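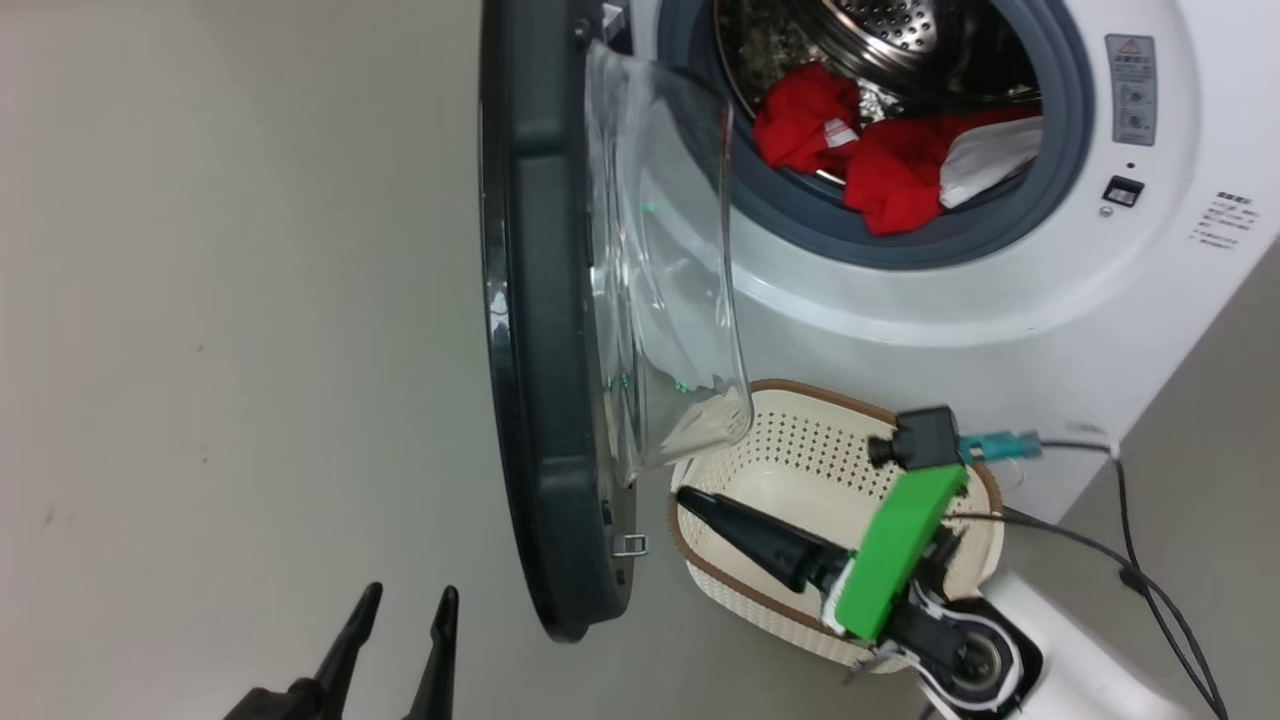

Baltasar Mansilla would rather talk about the service contract than the arm. The arm is the part people ask about first, he says, and it was the easiest line in the budget to fill in.

Reading time: 4 minutes

Mansilla plans equipment for Bosmont, which does the washing for small care homes and guest houses. The work is done in ordinary front-loading machines, kept separate by customer, and the loads are small. That was the starting point for the whole plan. A big tunnel washer was looked at and dropped in the first month.

"We priced it because you have to price it," he says. "But our customers want their own things back in their own basket. Once you mix it all together you have a sorting job at the other end, and that costs more than you saved."

What he wanted was something that could move clothes between a basket and a drum. He asked for quotes from Briltura and Seixas. Both came in under the figure he had been given, and both, in his view, left things out.

"The Briltura quote had the arms, the cameras and the software for the first year. No spare fingers and no cables. I rang them up and asked what happens when a cable goes, and they said it was in the parts list. So I asked for the parts list." It ran to 203 items. He went through it with a pencil and marked 40 that he thought the site should hold on a shelf.

Seixas had a shorter list and a dearer contract. The call-out time was better on paper, up to 3 working days, but travel was charged separately. He put the two side by side over the same period, with travel and parts in, and the gap between them almost closed.

He chose Briltura in the end, mainly on the terms for replacement parts. He doesn't claim it was an obvious choice. "If we were nearer to Seixas I might have gone the other way."

The next argument was over the washing machines. The supplier wanted Bosmont to buy new ones, all the same model, so that every door and every button would be in the same place. Mansilla had budgeted to keep what was there.

"They were right about that, which annoyed me," he says. "A door that opens the other way is a different job for the arm. A different catch is a different job. You pay for that in setting-up time, and setting-up time is charged by the hour."

He now advises anyone drawing up a similar plan to put the washers and the robot equipment on one sheet. At Bosmont they were on two, approved at different times, and the second had to wait until December for its money.

Floor space was another item he nearly missed. Each station needs room for the door to swing fully open with a basket in front of it, and somewhere for the cables to run. He measured the room with the doors shut the first time.

Then there is the stock of baskets. Bosmont had 234 of them in several shapes, bought over the years as they were needed. He has set aside money to replace the odd ones – a small sum, he says, and the only line nobody questioned.

On staff, he is careful. The plan shows no cut in hours for the first year, and he says he wouldn't have signed one that did. Someone still has to check pockets and read care labels, and someone has to be there when a sock ends up behind the machine.

The booking software, from Purudex, stays as it is for now. Linking it to the new stations was quoted as an extra and he turned it down. "I want to see a year of repair bills first. Then I'll know what I've got left to spend."

Last updated: December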